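Zokau Forums > Kitchen and Home > Cleaning and Washing Up

Washing up at the table with two trays, am I mad?

loftandfound
Posted 2020-03-18
Right, bit of a ramble. The flat I moved into in January has a sink the size of a cereal bowl and a tap that sprays sideways, so I've given up on it and started doing the plates on the table. One shallow tray for the sponge, one bigger blue plastic tray for the plates, and a sheet of cardboard stood up along the back to save the wall from splashes. The cardboard came off a bookcase delivery and it's lasted far better than I expected, although it's got a couple of creases in it now.
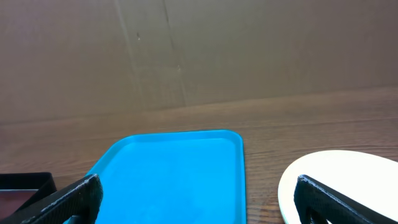

Anyway, the blue tray cost me 4 quid from Cekdale and I'd buy it again tomorrow. Proper raised rim, rounded corners so there's nowhere for gunk to hide. My question is more about the table. It's wood, I like it, and I'd rather not wreck it. Does anyone else wash up this way, and what do you put underneath?

mrs_tiggle_winks
I did this for a whole year in a caravan! Two trays is the right idea. One thing I'd say is don't flood the sponge tray. A splash of water, squirt of washing up liquid, top up when it goes brown. People fill them to the brim and then wonder why it's all over the floor.

grumblebox
Sorry but why not a washing up bowl? They exist. They're deep. Water stays in them. A tray is for carrying cups of tea.

loftandfound
@grumblebox I've got one, it's a pain. Fill it and I can't lift it to empty it without soaking my slippers. With a tray the plates lie flat and I can see what I'm scrubbing. Tomato sauce is the worst for hiding in a deep bowl, you think you've got it all and then there's a streak across the middle of the plate once it's in the rack.

I will admit to puddles though — it always seems to be the gap between the two trays that cops it.
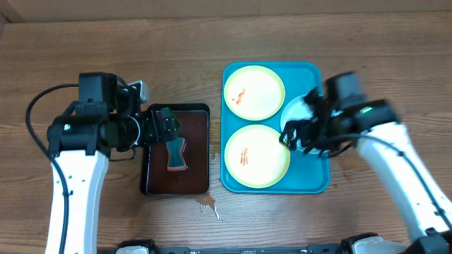
My routine, for what it's worth, is least mucky plates first and anything with sauce on it last, so the sponge stays decent for as long as possible. I've got a set from Lasta with coloured rims and the sauce doesn't seem to stain them, touch wood.

grumblebox
"I will admit to puddles." There we are then. Bowl.

pinfold77
Ignore him, he's like this about tea towels as well. Your puddle problem is the gap. Push the trays right up against each other, or overlap the rims if they'll go. You're carrying a dripping sponge over bare wood every single time, of course it's going to drip.

Is yours one of those sponges with a waist? I find they hold loads more water than you'd think.

loftandfound
Yep, the pinched-in kind, green scourer on one side. I like it, easy to grip. I hadn't thought about the gap being the problem, which is a bit embarrassing.
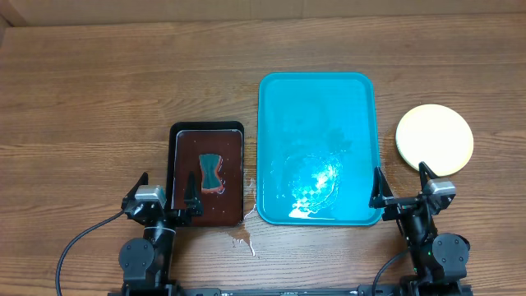
Sponge in the black tray, pale yellow plate over on the right, and a nice big splash on the wood between the trays.

mrs_tiggle_winks
Oh that's a good puddle! Wipe that up the minute you see it, don't save it for the end. I left mine "till I'd finished" once too often and had a white bloom on the wood that took ages to shift.

pinfold77
Agree. And put an old towel under the lot, folded in half. It'll soak up the drips and stop the trays sliding about.

grumblebox
Don't do the towel. A wet towel sat on wood is worse than a puddle, because you don't notice it's wet. I did that to my mum's sideboard. If you MUST do it this way (you mustn't) get a rubber mat or some oilcloth, something you can lift off and shake over the sink.

pinfold77
You take the towel off afterwards, obviously. I'm not suggesting you leave it there till Christmas.

grumblebox
Everyone says that and everyone leaves it.

loftandfound
Ha, I would 100% leave it. Might go for oilcloth then. There's a shop by me called Szabó that sells it off the roll and I only need a short bit.

Other thing I wanted to ask: how often do you change the water? I get through a few plates and what's in the sponge tray has gone the colour of gravy, and then I'm basically painting it back onto the next one. There's suds in the blue tray as well by that point.
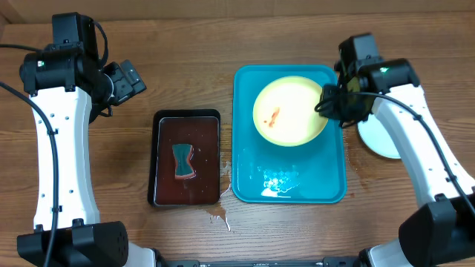
I've been scraping with a bit of kitchen roll first, which helps, but with anything tomatoey there's always a little blob left plus the tiny red dots.

mrs_tiggle_winks
Change it sooner than you want to! If you can't see the bottom of the tray, it's done. And cold water first for tomato, then hot. Hot straight away seems to set the orange into plastic, or it does in my house.

kettle_on_again
Been washing up for 17 years with no dishwasher and I'm with mrs_tiggle. Also a third tray, or just a big jug, for a clean rinse. I keep a jug by me and pour a drop over each plate before it goes in the rack.

grumblebox
Three trays now. It'll be the whole table by Easter.

loftandfound
I do have a jug! Will try it tonight with the trays shoved together and get the oilcloth at the weekend. Still not using the bowl.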